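원격조작 참가자 모집 (Murnis 조작학습팀, 9월 시작)

급하게 올립니다. 두 분이 빠지셔서 추가 모집합니다. 총 11명. 먼저 연락 주신 순서대로 면담해요.

무슨 연구냐면
손목 카메라 영상만 보고 작은 부품을 집어 분류하는 정책 학습. 이번 차수 주제는 "시연 순서". 쉬운 물체부터 보여준 데이터와 처음부터 섞어서 보여준 데이터, 어느 쪽이 낯선 부품에서 덜 무너지는지 비교합니다. 예비 실험은 시연 112개로 돌렸고 섞은 쪽이 나았어요. 단, 조작자가 한 명뿐이라 그 사람 버릇인지 방법 효과인지 구분이 안 됨. 그래서 사람이 더 필요합니다.

하시는 일
- 리더 암 잡고 원격으로 집기, 옮기기, 놓기
- 1인당 시연 80개, 두 번에 나눠서 진행
- 실패한 시연도 저장합니다. 지우지 마세요
- 끝나고 짧은 설문 (난이도, 피로도)

1회차는 연습 포함이라 좀 깁니다. 오전 10시나 오후 2시 중 선택. 중간에 쉬는 시간 있고, 더 쉬고 싶으면 말씀하시면 됩니다.

자격
만 19세 이상, 한국어나 영어로 안내 이해 가능하신 분. 로봇 경험 없어도 됨, 오히려 없는 분 환영. 왼손잡이분들 꼭 좀 지원해주세요, 지금 너무 부족합니다. 손목이나 어깨 통증 있으시면 이번엔 어렵습니다. 예비 실험 참가하셨던 분도 제외예요.

사례비
2회 다 마치시면 계좌 입금. 1회만 하셔도 절반 드립니다. 금액은 회신 메일에 적어드려요. 교통비 별도 (영수증 챙겨오세요).

데이터 관련
손목 카메라는 작업대 쪽만 찍고 얼굴, 음성은 수집 안 함. 조작 기록은 참가자 번호로만 저장됩니다. 중간에 그만두셔도 불이익 없고, 원하시면 기록 삭제해드립니다. 동의서는 당일 작성.

작업은 이런 식입니다. 부품 모양이 제각각이라 어디를 잡을지는 본인이 판단하시면 되요.
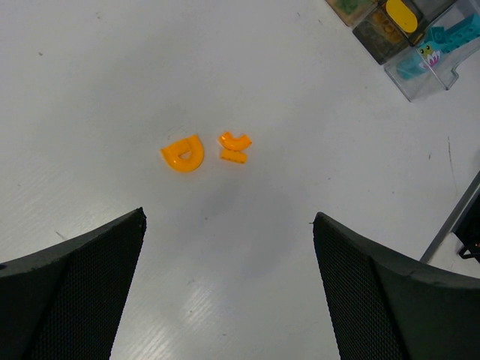
손목 카메라 화면. 그리퍼를 벌린 상태, 앞쪽에 주황색 부품 세 개.

지원 방법
Murnis 홈페이지 참가 신청란에 이름, 연락처, 주로 쓰는 손, 가능한 시간대 적어서 보내주세요. 제목에 "원격조작 추가모집" 꼭 넣어주시고요. 안 넣으면 다른 메일에 묻힙니다. 답장은 Flor Montoya가 드리고, 연구 내용 문의는 책임연구원 Jirayu Wattanapong 앞으로 보내주세요.

장소는 Kotton관 41호. 정문 말고 주차장 쪽 입구로 들어오셔야 합니다. 인원 차면 바로 마감할게여. 이미 신청하신 분은 다시 안 보내셔도 됩니다.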